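Why I stopped alphabetising my spices (and other kitchen confessions)

October 14, 2024

I moved into the flat in Estwood in January with eleven boxes marked KITCHEN and one small cupboard to put them in. If you've been reading for a while you'll remember the moaning. I had a whole shelf just for vinegars in the old place! Now I have a drawer that sticks and a worktop the size of a tea tray.

So this year has been one long clear-out, and I've got some opinions.

The first thing I did was the thing everybody tells you to do, and put the spices in alphabetical order. It looked lovely. It lasted until I made a curry on a work night and had seven jars out at once, and then of course they all went back in wherever there was a gap. My neighbour Rodica Ghiță, who cooks far more than I do, keeps hers by what they get used with. Everything for soup lives together, everything for baking lives together, and she owns 2 jars of paprika so she never has to go hunting. I was a bit scandalised by the double paprika. I now have double cumin.

The second thing was the knives and forks. I counted them, which I don't recommend, and then I put half of them in a bag for the charity shop and felt wonderful for a day. Then my brother came for dinner with the children and we ate pudding with soup spoons. Keep a few spare. Put them somewhere awkward, but keep them.

I've also gone off lids. I mean storage boxes with lids, the stacking sort, because I know perfectly well that I'm never going to lift three of them down to get at the rice. Open tops for me from now on, and things with holes in the sides so I can tell when I'm out of onions. I'd much rather dust something now and then than buy a third bag of lentils by mistake (yes, again).
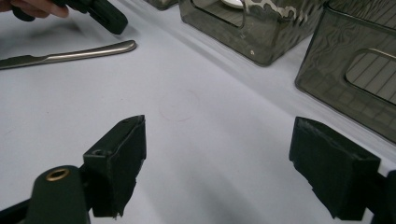
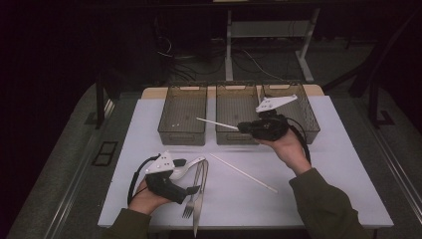 What else? Oh, the pans. I'd been holding on to a huge stockpot that my old boss Esmaeil Farahani gave me when he moved abroad, and it took up the entire bottom shelf. I used it once in six years, for a batch of chutney that nobody in my family would eat. I dithered for weeks, then offered it to the woman downstairs who makes jam for the school fair, and she was so pleased that I felt silly for hanging on to it. It's been out of her cupboard more times since the summer than it ever came out of mine.

The one job I still haven't cracked is the drawer that sticks. I've tried candle wax on the runners, I've tried taking it out and swearing at it, and I've tried only opening it on one side. At the moment it has the takeaway menus, the string and the birthday candles in it, so at least it isn't urgent. If anyone has a fix that doesn't involve a new drawer, please leave me a comment.

Next time I'll do the fridge, once I've worked up the courage to look behind the mustard.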